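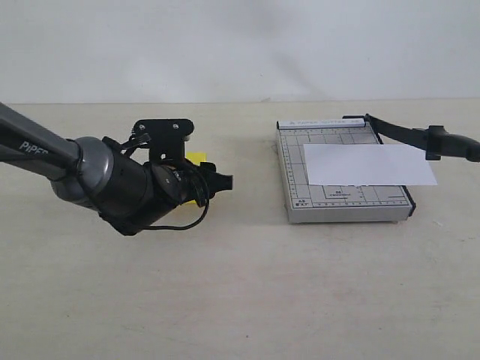

A paper cutter and a sheet of white paper on the table.

I have a confession about my shower door. For the first two years I lived in this apartment, I cleaned it with whatever was under the sink, in whatever order my hand found it, and then I stood back and wondered why it still looked like somebody had breathed on it. Cloudy. Permanently cloudy. My building is old, the water in Viledden is as hard as a brick, and I'd pretty much decided that clear glass was for people in hotels.

Then my neighbor moved out and left me a squeegee. A good one, too, a Segers with a wide rubber blade and a handle that doesn't feel like it came out of a cereal box. I hung it on the faucet and ignored it for a month. One Friday, running late and dripping all over the mat, I grabbed it and gave the door a few swipes, mostly to feel like I'd done a chore before work. The next morning there were no new spots on the part I'd wiped. The old haze was still there underneath, of course, but I was hooked!

So I got a little obsessed, and I want to tell you what I learned, including the dumb parts.
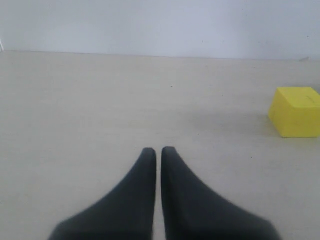 HOME & HABITS DESK

First dumb part: I went after the haze with a scouring pad. Please don't. I have a patch of fine scratches at knee height that catches the light every single morning, and it will be there until the landlord replaces the door (so, forever). Hard water film is mineral, and minerals give up when you put an acid on them and wait. Plain white vinegar, warmed up a bit, in a spray bottle. I spray from the top down, lay paper towels over the wet glass so it can't run off, and go make coffee.

The waiting is what I'd always skipped. I used to spray and wipe in one motion, like a waiter doing a table between customers, and all I was doing was making the room smell like salad. Give it 18 minutes. I landed on that because it's how long a pot of coffee and one phone call to my mother take, and it works on everything but the bottom rail.

The bottom rail is its own story. Mine had a crust in the track that I'd always assumed was part of the door. I scraped at it with an old gift card after a long vinegar soak and it came up in flakes, and there was shiny metal under there the whole time. I was so pleased that I called my mother back. 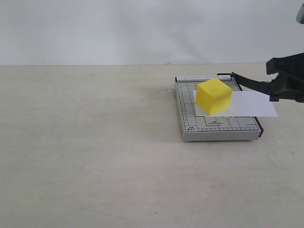 The cutter has a fine measuring grid and rulers along the left and bottom edges.

A few warnings before you run off to the pantry. Vinegar is bad news for marble and other natural stone, so if your shower is anything fancier than mine, check what it's made of and use something meant for it. And never, ever mix it with bleach or use one right after the other. I keep the two on separate shelves now, on opposite sides of the bathroom, because I know what I'm like before breakfast.

I did try a store-bought cleaner as well. Jatell makes a gel that clings to the glass, and it did a nice job on the worst corner, where the shower head has been drooling on the same spot for years. It's pricier than vinegar and the smell is kind of a lemon with a head cold, but I'd buy it again for corners. For the whole door I went back to the spray bottle. The Boritz sponge that came bundled with it fell apart on the second use, so keep your old microfiber cloth handy.

Drying matters more than I wanted it to. Once the haze was off, I rinsed, squeegeed, and then went over the edges with a dry cloth, and the difference was kind of embarrassing. I could read the shampoo bottle from the hallway. I dragged a friend in to look at it and she asked if she could please go back to her dinner.
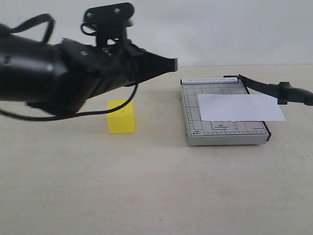 A bright yellow cube on the tabletop.

These days my routine is tiny. Squeegee after every shower, top to bottom, overlapping each stroke a little and wiping the blade on a towel when I'm done. Crack the door open so the inside can dry out. Vinegar once every couple of weeks, or when I can see fingerprints that aren't mine. If I skip a few days the spots come back, but they're fresh and they wipe right off.

One more thing, about the blade. Rubber gets stiff and nicked, and a nicked blade leaves a skinny wet line down the glass that'll drive you nuts. I blamed my technique for weeks (I even watched videos!) before I ran a finger along the edge and felt the notch. You can flip the rubber around on mine and get a whole second life out of it. I'm on side two now, and I've started eyeing the kitchen window.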